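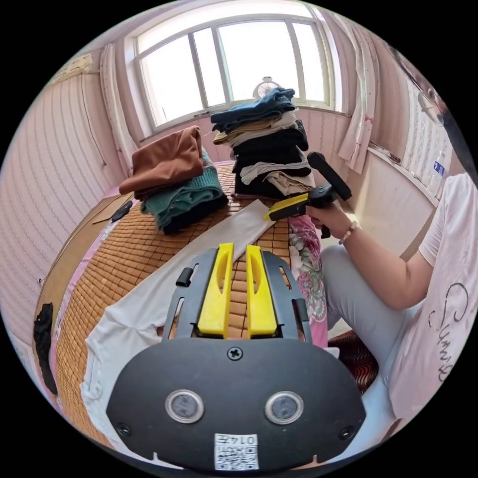

Folding on top of the bamboo mat, two stacks done and the white one still to go.

Folding clothes on the bed: does the mat help or is it just a mat?

Posted by Demyd Hutsuliak, Tuesday
14 comments | 3 shares

I keep reading that the best place to fold is a bed with a bamboo tile mat over it, the sort people put down for hot nights. The claim is that the tiles give you a hard flat surface, the grid keeps your edges straight and you don't need a table. Somebody at Gronwood was even recommending it to customers along with one of their cardboard folding sheets.

I've had a go and I'm not convinced. A mat on a mattress is still on a mattress. Put a knee on it and everything leans towards you. The stacks look all right from the front but I wouldn't want to carry the tall one across the room. Has anyone done this for longer than a week and stuck with it?

---

hiwot_lemma

I've done it for 3 summers. It's fine. It isn't a table and I don't know who told you it was. The point is that cotton slides on it, so you can pull a long sleeve out flat with one hand and it stays where you left it. On a fitted sheet it drags the sheet along with it.

Your tall stack has black things in between light things. That's going to lean whatever you put it on. Sort by thickness first.

---

Demyd Hutsuliak

The sliding is what I'm complaining about. Fold one sleeve over and the whole top shifts round a bit. Then I straighten it and the other side goes.

And I don't see what sorting by thickness does apart from making me do the job twice.

---

marrowfat

Sceptic here too, though for a different reason. Those tiles pinch. Anything knitted gets a loop caught in the gap between two of them and you only find out when you lift it. I lost a decent jumper that way. I see you've got a green knit in the left hand pile, so go carefully.

---

hiwot_lemma

Never had a snag. Is yours an old mat? When the cord goes slack the tiles spread and then yes, I can believe it. Mine's a Samarakoon and it's still tight.

---

marrowfat

It was new in April. So no.

---

pegbag_7

Can I ask about the cardboard? We had the plastic Ristomine folder with the hinges and it went to the charity shop inside a month. It makes every shirt the same size, which sounds lovely until you own a drawer that's a different size. A bit of flat box does the same job and costs nothing. I'd still say neither beats just learning to fold in thirds.

---

Demyd Hutsuliak

Cardboard works for T-shirts. For anything with long sleeves it's more bother than it's worth, you end up chasing the sleeves round the back of it. I gave up and put mine to one side.

Cleared end of the bed, and the mat. Black garment still waiting its turn up by the rail.

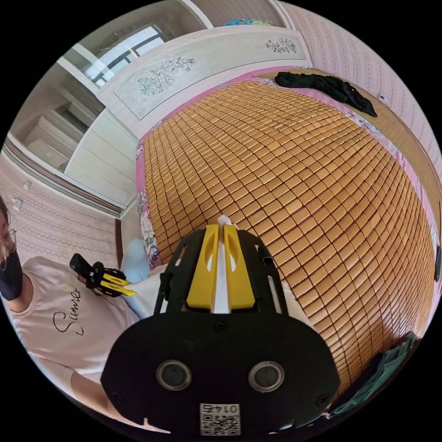 I'll be fair to it on one point. It gives you a lot of room. On our kitchen table I can do one jumper and a mug of tea and that's the lot. On the bed I can keep the unfolded stuff well away from the folded stuff and not mix them up, which I've done more than once.

What I don't believe is the bit about the grid keeping your edges straight. The squares are tiny. You'd have to be staring at them to line a hem up, and by then you could have folded the thing by eye.

---

trerard_lodger

I use the grid! Not for hems, for width. I count 7 tiles in from the collar each side and fold there, so all my shirts come out the same. (The name's after the house, Trerard, before anyone asks again.)

---

pegbag_7

You count tiles for every shirt?

---

trerard_lodger

Only the first one. Then I lay the next on top and copy it. It takes no time at all once you've got your first, and they fit the drawer with a bit over.

---

marrowfat

So after the first shirt you aren't using the mat, you're using a shirt.

---

trerard_lodger

Well, yes, if you want to put it like that. I like it anyway.

---

hiwot_lemma

Demyd, a question. Are you kneeling on the bed or sitting on the side of it? It makes a big difference. Kneeling, you get the lean you're describing and the stacks creep towards you. Sit on the edge with your feet on the floor and put the stacks in the middle, out of reach of your own weight. And no more than 4 heavy things to a pile. I'd rather walk to the wardrobe again than refold.

---

Demyd Hutsuliak

Bit of both. I start off sitting and then reach for something and end up on one knee.

I'll try it your way with the next wash. I still think a board across two chairs would beat it, and I've got a board.

---

marrowfat

Where do the stacks go, if the board's across both chairs?

---

Demyd Hutsuliak

On the bed, I suppose.

---

pegbag_7

Mat on or off?

---

Demyd Hutsuliak

Off. I'll report back when the next load's dry.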